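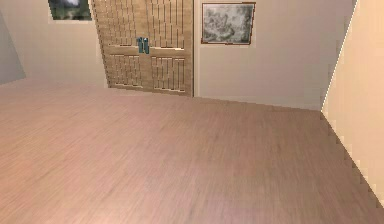 Room acoustics starts with one question: what happens to a sound after it leaves the source and before it reaches your ear? Part of it travels straight to you. The rest hits a surface, and each surface sends some back and keeps some. A bare room keeps very little. Take the one at the top of this page, with its wood-grain floor, a double door, two framed pictures and no furniture at all. If the floor and door behave like real wood, they will take up only a small share of the speech range, and the pictures are too small to matter. Clap in a room like that and you would expect to hear the clap go on after your hands have stopped.

## Unit 4: Reverberation and absorption

Read this before Lab 2. Bring a calculator to the lab, and the blank table from the back of the course packet.

### 4.1 Direct sound and reflected sound

Direct sound takes the shortest path from source to listener. It arrives first and tells you where the source is. Early reflections follow within the first 40 milliseconds or so of the direct sound, and the ear mostly blends them with it. Speech sounds fuller and a little louder. Reflections that come later than that and are strong enough may be heard as a separate echo, especially off a single large wall far away.

After the early reflections the paths become too many to tell apart. This late, dense part is the reverberation. It fades as the energy is absorbed, a bit at each bounce.

Keep the words apart in your lab reports. An echo is a distinct repeat. Reverberation is a smooth decay. Several reports last term used one for the other and lost points.

### 4.2 Reverberation time

Reverberation time, written T, is the time it takes for the sound level to drop by 60 decibels once the source stops. For a room where the sound is well spread out, we use Sabine's formula:

**T = 0.161 × V / A**

V is the volume of the room in cubic meters. A is the total absorption in square meters. To get A, multiply the area of each surface by its absorption coefficient and add up the results.

The absorption coefficient runs from 0 (everything reflected) to 1 (everything absorbed). An open window counts as 1, which is why older books give absorption in "open window units." Coefficients change with frequency, so a table will list several values for each material. Always write down which band you used.

Values for class use, 500 Hz band:

| Surface | Coefficient |
|---|---|
| Painted plaster on masonry | 0.02 |
| Wood floor | 0.10 |
| Heavy carpet on pad | 0.57 |
| Heavy drapes, gathered | 0.55 |
| Glass, ordinary window | 0.18 |

### 4.3 Worked problem: the Anholm rehearsal hall

The hall has a volume of 875 cubic meters. Adding up the bare surfaces gives A = 50 square meters.

T = 0.161 × 875 / 50 = 2.82 seconds

That is long for speech. A choir might like it, a drama group would not. Suppose the group hangs 80 square meters of heavy gathered drapes along walls of painted plaster. The drapes add 80 × 0.55 = 44. They also cover plaster that was giving 80 × 0.02 = 1.6, so take that off. The new total is 92.4 square meters.

T = 0.161 × 875 / 92.4 = 1.52 seconds

Students often forget to subtract the covered surface. With plaster the error is small. With a wood floor under a carpet it is big enough to change the answer.

### 4.4 Where the formula goes wrong

Sabine's formula assumes that sound reaches every surface evenly. It does poorly in three cases you will meet in this course:

- Very absorbent rooms. Put a coefficient of 1 on every surface and the formula still gives a reverberation time above zero. Use the Eyring formula here (packet, section C).
- Long, low rooms and corridors.
- Rooms with all the absorption on one surface. A carpeted room with hard parallel walls can have a reasonable T on paper and still ring between the walls. This is flutter echo - you hear it as a fast rattle after a clap.

Air also absorbs sound, mainly at high frequencies. Ignore it for small rooms. For the Trolasham church problem in the homework you need to include it, and the value is given there.

### 4.5 Lab 2

Groups of four. Each group measures one room with balloon bursts and a recorder, then compares the result with a Sabine estimate.

1. Measure the length, width and height of the room.
2. List every surface with its area. Doors and windows get their own lines.
3. Record three bursts at each of two positions. Stay at least a meter from any wall.
4. Read the decay from 5 to 25 decibels below the start and multiply the time by three. The background noise usually hides the rest.
5. Average the readings and compare.

A gap of 15 percent between the estimate and the measurement is normal. If yours is much bigger, check the volume first. Ear protection is required for everyone in the room during bursts.

Adjoa Aryee runs the lab sessions and has the room assignments. Questions on the homework go to Lutfa Debnath, room 527.

### Homework

1. A classroom is 10 m by 8 m by 3 m, with painted plaster walls and ceiling and a wood floor. Find T at 500 Hz. Ignore doors and windows.
2. Repeat with heavy carpet on pad over the whole floor.
3. Trolasham church, packet page 9, parts a and b only.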